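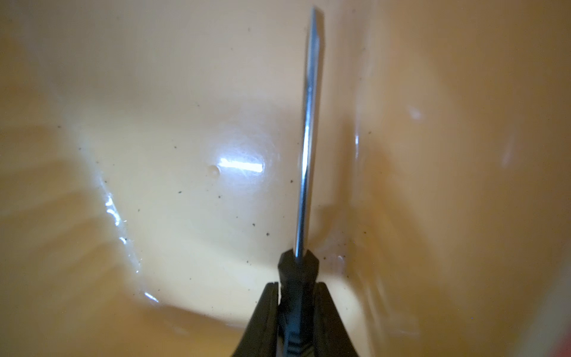 Flat blade, long shaft, black handle. My favourite screwdriver and I will hear nothing against it!

Right, a little May thread about sorting out the tool drawer, which has eaten my whole morning and I've loved every minute.

I started with 13 flat-blade screwdrivers. Thirteen! Most came from my uncle's garage in Vildale, and half of them had been used to open paint tins at some point (you can tell by the tips).

The long slim ones are the best for anything set back in a hole. Tap fittings, old plug sockets with the power OFF, the back of the radio. A stubby one just can't get down there.

Peter Skála put me on to checking the tip against the slot before you turn anything. It should fill the slot from end to end. If it rocks, go up a size. I'd been chewing up screw heads for years, oh dear.

Cleaning: warm soapy water on the handles, dry them straight away, then a tiny drop of oil on a rag and wipe down the shaft. They come up so shiny!

Rounded tips can be saved too. A few slow strokes on a flat file, keep it square, stop and look often. I did 5 of them before lunch and only spoiled one.

The spoiled one is now the official paint tin opener. It has a label and everything.

Next up is the jar of odd screws, which weighs 600 grams without the lid. If anyone has a good way of sorting those by thread, please shout, I've got the kettle on and an empty egg box ready.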